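Proltcombe Sea Life Centre

Proltcombe Sea Life Centre is a public aquarium on the harbour front at Proltcombe. It is best known for its seahorses, its walk-round kelp tank and a breeding programme for native rays that has drawn keepers from aquariums much larger than itself. The centre is run by the Narnon Trust, a charity which also looks after a stretch of rocky foreshore to the west of the town.

History

The building began life as a net store and later served as a boat chandlery. The Narnon Trust took it over when the chandlery closed, and opened it with just six tanks, all fed by seawater pumped straight from the harbour at high tide. The early displays held only animals found within sight of the windows: blennies, shore crabs, lobsters, dogfish and a conger eel that quickly became a local favourite.

A second floor was added later, along with a filtration plant designed by the Pîrvu workshop. This made it possible to keep more delicate species all year round, and the first seahorses arrived the following February. The old pump still works and can be seen (and heard!) in the entrance hall.

Collection

The centre holds 1,613 animals, not counting plankton and the tiny shrimps raised as food. The largest display is the kelp tank, a splendid ring-shaped pool that visitors can walk all the way around, with wrasse, pollack and smooth-hounds slipping in and out of the fronds. Morning is a wonderful time to see it, when light from the roof windows reaches right down to the sand.

Upstairs, the seahorse room has 40 adult short-snouted seahorses and a row of rearing tanks for the young. Seahorse fathers carry the eggs in a pouch, and a single brood at Proltcombe may number more than 200. The rays are kept next door in a long, shallow pool with a sandy bed, where undulate and thornback rays glide up to the surface at feeding time.
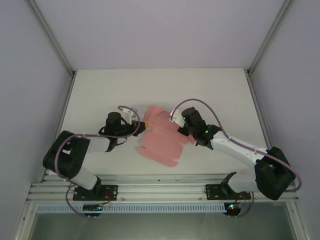 A pink cardboard box blank between two robot arms.

Breeding and release

Ray breeding is the work of which the centre is proudest. Egg cases, often called mermaid's purses, are moved to a cool, dim nursery where the growing embryos can be watched through a lit panel. Young rays stay there until they are feeding well on chopped shrimp and sand eel, then move to the Kistden pool, an outdoor enclosure filled by the tide. From there, suitable animals are released into the bay.

Visiting and education

The centre opens daily except in January, when the larger tanks are cleaned and repainted. School groups can take part in rock pool walks, egg case hunts and a much-loved night session with torches in the kelp room. The lecture hall on the ground floor was once the chandlery's rope loft and still has its original beams, together with 400 painted tiles showing the fish and seaweeds of the bay.

See also

Kistden pool
Narnon Trust
Undulate ray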